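Section 3: Setting Up Your Pritwood Tabletop Loom

Congratulations on getting your loom out of its box! If you followed Section 2, the side frames are standing, the beams are in, and you're probably itching to throw some yarn on it. Give yourself an unhurried afternoon for this part. Weavers who rush the warp nearly always end up doing it twice (ask me how I know).

Before you begin

You'll need the warping peg, both clamps, the threading hook, a pair of scissors and a ball of smooth cotton yarn. Please save the fuzzy mohair for later. It's lovely stuff, but it sticks to itself and will test your patience on a first warp.

Cover your table with kraft paper or an old sheet. The clamps have rubber pads, but a bare tabletop can still pick up a mark if the loom shifts.

Fixing the loom and peg

1. Set the loom at one end of the table with the back beam facing the edge.

2. Tighten both clamps by hand until the loom doesn't budge when you give it a friendly shove.

CAUTION: Don't use pliers on the clamps. The threads strip easily, and a stripped clamp isn't covered by the warranty.

3. Fasten the warping peg to the far end of the table, 65 inches from the back beam. This gives you enough warp for one scarf with fringe, plus a little left over for practice.

Warping

4. Tie your yarn to the back beam with a double knot.

5. Push the threading hook through the first slot of the heddle, catch a loop of yarn, and walk it down to the peg. Yes, there's a fair amount of walking! Put on some music.

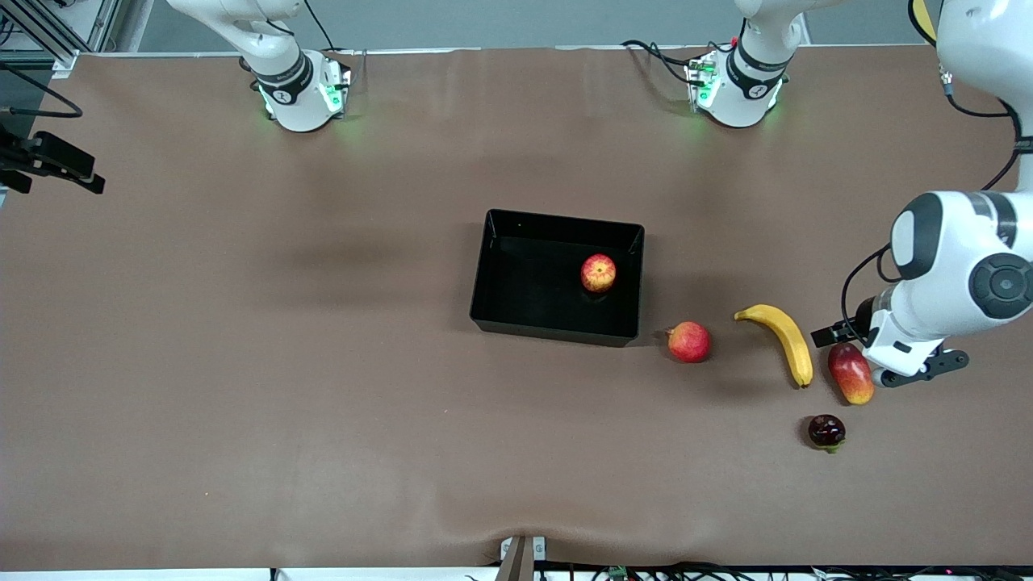

6. Carry on slot by slot until you reach the width you want, keeping each loop just snug. If the yarn hums when you pluck it, you're pulling too hard, so ease off a bit.

NOTE: Dalia Soliman, who tested our early looms, likes to stop every 3 inches and run her palm across the threads. A slack loop is easy to feel and simple to fix at this stage, and a real bother once it's wound on.

7. Cut the yarn, tie the end to the back beam, and lift the loops off the peg, holding them firmly in one hand. Cut through the loops at the peg end and tie a loose overhand knot to keep everything together.

Winding on is covered in Section 4. You can leave the loom clamped overnight if you like, as long as the cat sleeps in another room.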